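Lurside

Lurside is a vocal and instrumental group from the town of Hekby. It performs sacred songs in arrangements which mix congregational singing, brass music and rhythm and blues. The group is best known for the album Ye, released by the label Benix on 12/6/18, and for its long pieces in which one short refrain is repeated over a slowly changing bass line.

Name

The name comes from the lur, an old wind instrument, and from the side gallery of the Hekby meeting hall, where the brass players stood at the first rehearsals. No lur is used in the group's recordings. On early posters the name is written as two words, Lur Side, and some radio programs kept this form for several years after the group had changed it.

Early period

Lurside began as two separate ensembles that shared a rehearsal evening. One was a church choir of mixed voices, and the other was a small brass band which played mostly at funerals and town festivals. The two had different repertoires and at first performed only the closing hymn together. Over one winter the closing hymn became longer, as the band added an introduction and the choir answered with a repeated chorus, and in the end it took up half of the concert. The ensembles then agreed to appear under one name.

In the first years the group sang in Hekby and in the villages near it. The programs were not printed. A leader for each evening was chosen among the singers, and this person decided during the performance how many times a refrain should return. This practice is still followed in concerts, although not in the studio.

A drummer and an electric bass were added later. The change was not welcomed by all members, and several of the older singers moved to a different choir in town. Some of them came back after the recording of the first songs, when the drums had been placed farther from the singers and were played with brushes.

Musical style

The songs of Lurside are usually built from two parts. The first is a verse in unison, often taken from an older hymn and sung without much ornament. The second is a refrain of one or two lines in which the choir divides into three parts and the brass takes over the harmony. The lead singer improvises above the refrain, but returns to the written melody before every new verse. Critics who write on gospel music have pointed out that this is the opposite of the common order, in which the verse is free and the refrain is fixed.

The brass writing is low and close. Trumpets are seldom heard above the choir - the exception is the Easter repertoire - and the horns and the euphonium often double the tenors. For this reason the tenors of the group sound heavier on records than they do when they sing alone.

Tempo is another feature that is often mentioned. Many of the songs start slowly and become faster by a very small amount in each refrain, so that the listener does not notice a clear change. In the studio the group tried to record with a click track and gave up the method after one session.

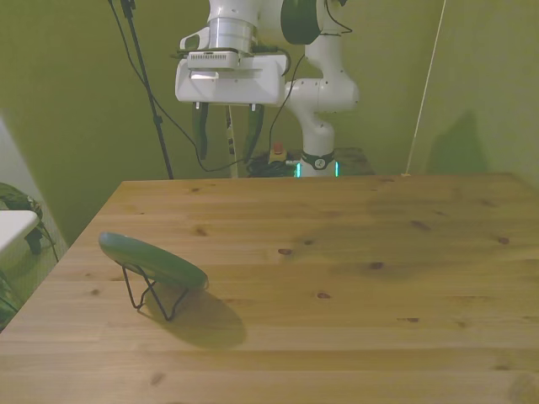

One listener who wrote to the Hekby parish paper objected that the slow growth of the tempo "is a trick of the old brass band and has nothing to do with faith," and added that the same hymns were more moving when the choir sang them alone. Other letters in the following issues defended the arrangements. The discussion went on through August and is still quoted in concert notes, mainly by the group itself.

Recordings

The first recording was a cassette with four songs, sold at concerts and never reissued. It was made in the meeting hall with the audience present, and the rain on the roof can be heard during the last song.

Ye is the first full album. It contains nine songs, all of them recorded with 20 singers and a brass section of six. The title is the old plural form of "you", which appears in the refrain of the opening song. Benix pressed 3,000 copies on compact disc and did not plan a second pressing, but the album was later offered as a download with one additional song. This song, a setting of an evening hymn for low voices and euphonium, had been left out of the disc as the label found it too long.

The album received mostly good reviews. Writers praised the sound of the choir and the patience of the longer pieces, while the short fourth song, which has a spoken part, was considered the weakest. Some reviewers also found that the bass guitar was too loud in the first half. The download version has a new mix of these songs, in which the bass is softer and the altos are easier to hear.

A live recording followed, also on Benix. It has only five songs, two of them from Ye. Both are much longer than on the album, and the second ends with the choir singing without instruments while the brass players clap.

Concerts

Lurside performs mainly in churches and halls of medium size. The home concert in Hekby takes place each year before Advent, and the largest attendance at it so far was 1,447. The group has also appeared at outdoor festivals, where it uses a shorter program and leaves out the unison verses, which are difficult to hear in open air.

At concerts the audience is asked to sing in the last refrain. The words are not handed out, and the leader speaks each line before it is sung, in the manner of older congregations that did not own hymn books. Applause between the songs is common now. In the early period it was not, and the cassette has long silences in these places.

Influence

Several choirs in the region have taken over the combination of low brass and mixed voices. The arrangements of Lurside have not been published, so these choirs work from the recordings or write their own parts. The refrain of the opening song of Ye is also sung at weddings in Hekby, usually in a shorter form and with organ.

See also: Brass band; Gospel music; Hymn tune; Unison singing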